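Bandthorpe Shared Workroom — users' meeting, April

Started 4pm. Last minutes read and agreed, one spelling corrected (Bendora, not Bendorra).

1. Budget. 3,000 left for the year. Villico quote for new shelving came in higher than hoped, so held over. Ask Ardeleanu for a price on the same thing, same depth, before anyone decides.

2. Tables. Long talk on this. The white board stays on the light wood table, wiped down at the end of each session, not left til morning. Cups are drifting back to the kitchen and brushes turning up in the sink. Agreed: one cup stays on the table for the brush, everything else goes back in the cabinet. No drinking out of the brush cup please. 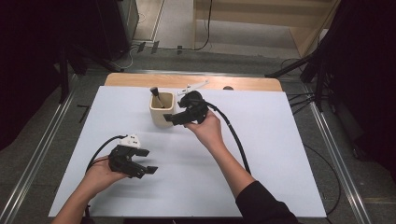
Item 2 — brush standing in its cup on the white board, cabinet at the back.

3. Floor. Loose cables raised again. Coil them and hang up when finished, esp. near the table where people walk round. Small bits on the floor to be picked up before sweeping, the Bendora vacuum has been blocked 2 times now. Curtains stay up for the time being, washing them put off to the summer.

4. Kitchen. Kettle descaled. Tea towels short, 4 more to be bought out of petty cash. Fridge shelf labels have come off agian — new ones needed, proper sticky ones.

AOB. Key safe code to change at month end. Heating still too high in the mornings, Bandthorpe office to be rung.

Closed 5.20pm. Next meeting same time, same room.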